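Unit 4: Heat Flow in Enclosures
Course notes, B. Benedetti

4.1 Thermal resistance

Treat each path from source to room air as a resistance R in kelvins per watt. The temperature rise across the path is the power times R. Resistances in series add. Parallel paths combine by adding reciprocals, as with resistors.

Worked case: a part dissipates 60 W into a sink with R = 0.4 K/W. The rise above local air is 24 K. Local air means the air entering the sink, and students lose marks every term by using room air instead.

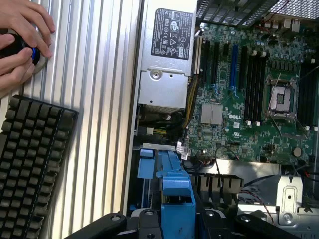

Reading time: 4 min

4.2 Enclosure air balance

For steady flow, the air temperature rise through a box is P divided by the product of mass flow and specific heat. Take 1005 J/(kg K) for air. With 291 W dissipated and a mass flow of 0.02 kg/s, the rise is 14.5 K. Add the sink rise from 4.1 and then the inlet temperature.

Fan ratings are given at zero back pressure. The operating point sits where the fan curve crosses the system curve, and the system curve goes roughly as flow squared. Filters and grilles steepen it. Longo's handout has the graphical method — use it for problem 3.

4.3 Contact surfaces

Two flat metal faces touch over a small fraction of their nominal area. The gaps hold air, a poor conductor. Thermal compound displaces the air but conducts less well than metal, so a thick layer raises R.

4.4 Radiation

Bare aluminum has low emissivity, often under 0.1. Anodized or painted aluminum is far higher. Under forced air the difference is usually small; in a sealed box with no fan it is not. Work in absolute temperature throughout.

Problems 1 to 4 are due Saturday. For problem 2 take the inlet air at 37 °C and ignore radiation.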